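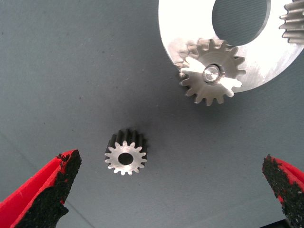

Werkstatt > Getriebe > Stirnräder auf Grundplatte setzen

Kurze Anleitung, weil schon wieder gefragt wurde. Geht um den kleinen Radsatz Droranum, also runde Grundplatte mit Zapfen, dazu die Stirnräder. Dauert keine 20 Minuten wenn alles sauber ist. Wenn nicht, dann eben länger.

Was man braucht:
- Grundplatte
- Räder, sortiert nach Größe
- dunkles Tuch, groß genug für den ganzen Tisch
- fusselfreier Lappen, bisschen Reiniger
- dünnes Öl, wirklich nur ein Tropfen
- Pinsel, alte Zahnbürste tuts auch

1. Tisch vorbereiten

Alles runter vom Tisch was klappert. Tuch drüber, Krümel und Späne vorher weg. Glattstreichen muss man nicht perfekt, kleine Falten stören nicht. Große schon - da rollt das Ritzel rein und man sucht. Dunkel deshalb, weil man blankes Metall darauf sofort findet. Auf dem hellen Frotteehandtuch vom letzten Mal hab ich ewig nach einem Distanzring gesucht, und die Schlingen hängen außerdem in den Zähnen.

2. Platte reinigen

Platte flach hinlegen, Zapfen nach oben. Mit dem Lappen von innen nach außen wischen, auch die Kanten der Ausschnitte. Schlieren auf der Fläche sind egal, Grat nicht. Mit dem Fingernagel einmal drumherum fahren, was hängen bleibt muss weg. Feine Feile, zwei Züge, nochmal wischen.

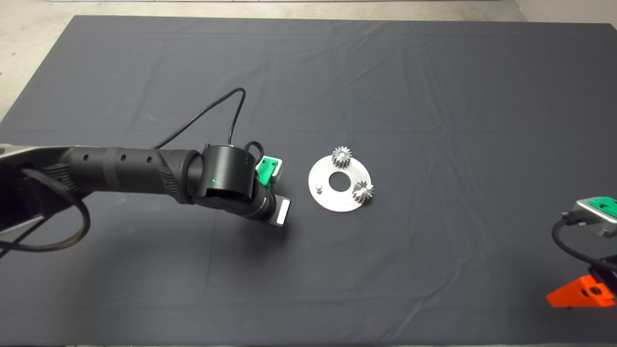 Erst wenn die Platte wirklich liegt und nicht kippelt geht es weiter. Kippelt sie, liegt meistens ein Span drunter. Anheben, Tuch abklopfen, neu auflegen. Nicht schieben, das gibt Kratzer.

3. Räder prüfen

Jedes Rad einmal in die Hand. Zähne rundum anschauen, Bohrung gegen das Licht halten. Dreck in der Bohrung ist der häufigste Grund, warum ein Rad nachher schwer läuft. Mit der Bürste quer durch die Zahnlücken, dann ausblasen. Räder mit Macke am Zahn gleich weglegen, die machen später nur Ärger.

4. Aufsetzen

Das größere Rad zuerst. Senkrecht von oben auf den Zapfen, loslassen, es sollte vom eigenen Gewicht runterrutschen. Tut es das nicht: runter damit, nochmal putzen. Nicht draufdrücken und schon garnicht mit dem Hammer!

Dann das kleine Ritzel daneben. Über den Zapfen halten, mit der anderen Hand das große Rad ganz leicht hin und her drehen, bis die Zähne ineinander fallen. Merkt man.

5. Probelauf

Eine volle Umdrehung von Hand, langsam. Hakt es immer an der selben Stelle, ist es ein Zahn. Hakt es überall, ist es die Bohrung oder zuviel Öl mit Dreck drin. Ein klein wenig Spiel zwischen den Zähnen muss bleiben, sonst klemmt der Satz sobald er warm wird.

Öl erst ganz zum Schluss, ein Tropfen an den Zapfen. Die Zähne bleiben trocken, jedenfalls beim Üben.

6. Aufräumen

Räder zurück in die Dose, Platte extra einwickeln. Tuch an den Ecken zusammennehmen und draussen ausschütteln - vorher nachschauen ob noch was drin liegt.

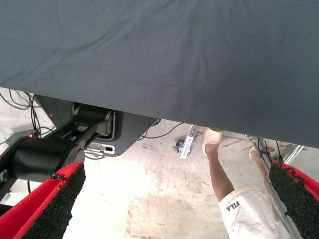 Dunkelgraues Tuch, Unterkante rechts tiefer als links.

Waschen bei niedriger Temperatur, ohne Weichspüler, der hinterlässt einen Film auf dem Metall. Ersatzräder liegen bei mir in der Schublade 2, bitte Zettel rein wenn was fehlt.

Dirk Kuipers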